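Two small arms and a spending plan: how Closinness is buying its first robots

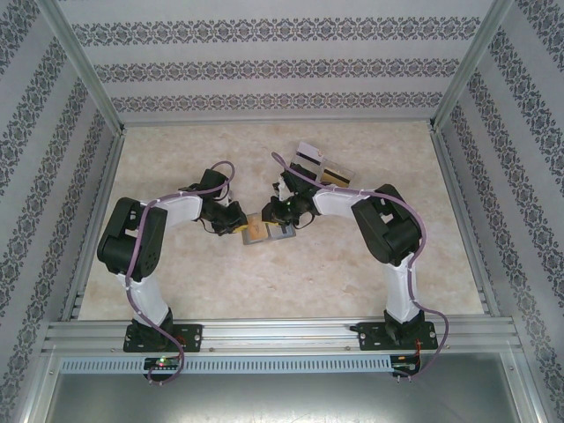 Photo: Despina Sandu / Closinness

Ask Fouad Saab what he spent his first month on and he laughs. "Cable," he says. "Cable, rail and screws. I had a whole spreadsheet for the arms and one line at the bottom that said 'other.' That line ate my lunch!"

Saab runs the equipment budget at Closinness, a small repair and assembly shop that handles parts too fiddly for the big contract lines. Last July he was asked to work out whether a pair of tabletop robot arms could take over some of the handling of small, flat pieces. He had never bought a robot in his life. He now talks about them the way other people talk about a new boat.

"You bolt both of them to one aluminum rail, and that was the best decision we made," he says. "The rail has grooves, so if we need to move an arm over we loosen it and slide it. I didn't want to pay for a custom base and then find out we'd guessed the spacing wrong."

The shop set aside $2000 for the fittings alone: the rail, the corner posts, the duct strip, the wiring and the wallpaper. Yes, wallpaper. Dima Darwish, who built the enclosure, found it on clearance and lined three sides with it, a gray damask pattern that would look right at home in a dining room. "I love it," she says. "I wanted walls around the work and I wanted them cheap. Fouad asked me which budget code wallpaper goes under and I told him that was his department."

Darwish is less cheerful about the cables, which are purple and loop out well past the arms. She has asked for $269 in next year's plan for better cable routing, and she wants it listed separately. "If it goes in with general supplies, it'll turn into printer paper," she says. "Every arm you add brings its own cable and its own little board under the rail. You have to give that a place on paper before you give it a place on the bench."

The arms themselves came through a reseller, Hullden, after a quote from a second company, Haddadin, that Saab describes as "beautiful, and for somebody else." The Haddadin offer had one larger arm with a long service contract. Two smaller arms won because so much of the shop's work needs one part held while another is brought up to it.

"People forget they have two hands," Saab says. "Watch anybody on our benches for five minutes. One hand is a clamp. So when the quotes came in I kept asking, okay, what's going to be the clamp?"

He is also keen on spares, and a little proud of the number he has talked the owners into. The plan carries $656 for replacement servos and gripper parts, to be spent or not as needed. Marloes Verbeke, who keeps the books, wanted it halved. They argued about it over two lunches and she came around, on the condition that anything left over goes back into the pot.

"I'm the brake," Verbeke says. "Fouad is so happy about all of it that somebody has to be. But I went down and watched them for an afternoon and, well, I stayed longer than I meant to. The two grippers come in from either side, right up close to each other, over this tiny piece on the floor of the box. I get it now. I still want receipts."

What would he tell another shop starting from nothing? Saab has plenty of advice. Borrow before you buy, if there's anyone nearby who will let you (he spent several mornings at Testside, an equipment showroom, bringing his own parts in a lunchbox). Price the bench and the enclosure first. Put training hours in the plan as real money. Get both arms the same, so one box of spares covers the pair.

"And leave room," he adds – then goes off to find a drawing of a second rail that hasn't been approved yet. He has it in a folder, with colored tabs.

The owners will look at next year's equipment plan on 8th February. Darwish's cable request is on the first page. The second rail is on the last, in Saab's handwriting, with a question mark from Verbeke next to it.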